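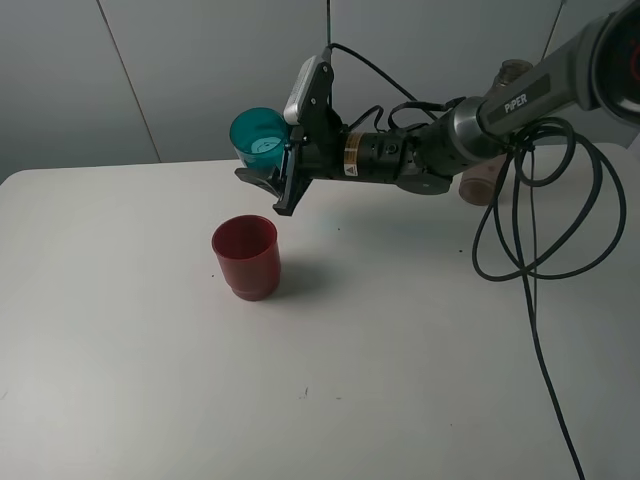 Where does a small-town newspaper get printed once the local press shuts down?

Usually at a larger plant in another county, on a schedule set by whoever owns the press.

For readers in Brorgate, the change came in January 2019. The Brorgate Record had been printed in the same brick building on Mill Street for close to a century, first by the family that owned the paper and later by a company called Skoser Print, which ran the press under contract. Skoser closed the Mill Street plant and moved the work to its plant in Fivley, 90 miles to the south. The Record's staff were given a new deadline sheet and a phone number for the night desk there.

The paper still comes out every week. It has the same name across the top and the same typeface in the headlines. What changed is when the pages have to be done, and that has changed what is in them.

Under the old arrangement, the front page could be held until nearly midnight. The town council met in the evening, a reporter walked back across the square, and the story was in the paper the next morning. Now all the pages have to be sent to Fivley by 3 p.m. on press day. The council still meets at seven that evening. A vote on the water rates or the school crossing runs in print eight days later, by which time most people who care about it have heard.

The editors tried a few ways around this. For a while they ran a preview of each meeting, built from the agenda. Readers complained that the previews read like the agenda, and they were right. The paper then started posting a short account of the meeting online the same night and printing a longer piece the following week, with reaction from residents and some explanation of the costs. That is how it works now. The longer pieces are better than what the paper used to print, in the view of several people on the staff. They also take more of a reporter's week, and there are fewer reporters.
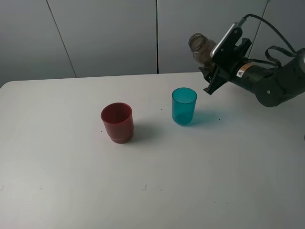

An open glass jar held on its side above a white table.

Fivley is a busy plant. It prints 27 titles, most of them weeklies, along with grocery inserts and a shopper that goes to every mailbox in its own county. Each title gets a slot. If a paper misses its slot, it goes to the back of the line, and the bundles may not reach the post office in time for the next day's delivery. The Record missed its slot once in the first year, over a page of legal notices that had been sent in the wrong size. Subscribers outside town got the paper two days late. The notices were for a foreclosure sale and had to be run again at the paper's expense.

Legal notices are a bigger part of this story than most readers would guess. State law says they must appear in a printed newspaper of general circulation, and the fees are steady money. At the Record they bring in more than classified ads do. Without them, the case for printing at all would be much weaker, and the people who run the paper say so when asked.

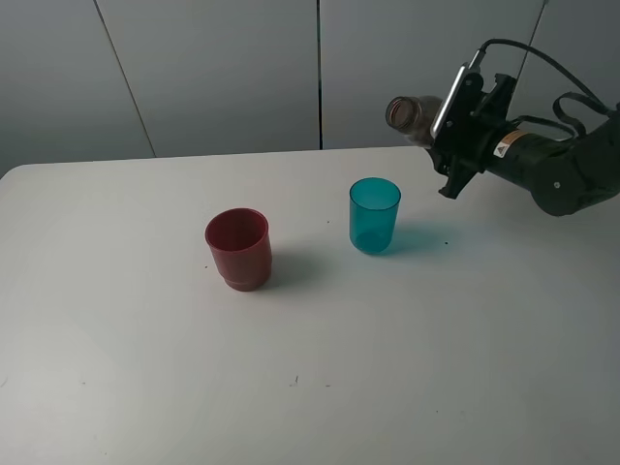 What the trucks cost

Printing itself got cheaper with the move. Skoser charges less per copy at Fivley than it did on Mill Street, where the press was old and parts had to be made to order. The saving went to freight. A truck leaves Fivley in the early evening, stops at two other towns, and reaches Brorgate after dark. In good weather that is fine. In winter the road over the ridge closes several times, and the long way adds an hour and a half.

The Record looked at other printers. Kang Web Offset, in the next state, offered a later deadline and a slightly higher price, with a minimum order the Record could not meet unless it shared a run with another paper. Talks with a weekly up the valley went on from spring into June and then stopped. The two papers could not agree on page size. It sounds like a small thing, but changing page size means redoing every ad template and telling every advertiser that a quarter page is not what it was.

The Mill Street press was sold for scrap, except for one unit that went to a college. The building has been leased to a furniture repair business. Part of the old mailroom is still used by the Record as storage for bound volumes, which go back more than 100 years and are heavy enough that no one has been eager to move them.

The carriers had to adjust as well. Some had picked up their bundles at the loading dock since high school. The bundles are now dropped at a gas station on the edge of town, where the owner lets the carriers sort them under the awning.
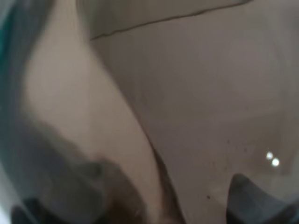

Most of them drive rather than walk their routes, so the extra distance matters less than it once would have. Two gave up the work because the truck's arrival time was too hard to predict.

Circulation has fallen since the move, though it was falling before. The paper does not publish a breakdown, and the staff are careful about blaming the printing change for it. When subscribers cancel, the form asks why. The common answers are price, a move away, and a death in the household. Late delivery is on the list too, mostly in the winter months.

High school sports have probably lost the most. Friday night scores used to make the Saturday paper, back when there was one, and later the weekly edition was timed to follow the big games. Now the score is online before the team bus gets home. The printed sports page has turned to photos, season records and short profiles of players on the junior varsity, who rarely got any space before. Parents buy extra copies of those. The front counter keeps a stack behind the register, and by the end of the week it is usually gone.

The current contract with Skoser has one more year to run. The Record has asked for a later slot when it is renewed, even by an hour or two. Fivley has told the paper that it will depend on whether any of the other titles drop out.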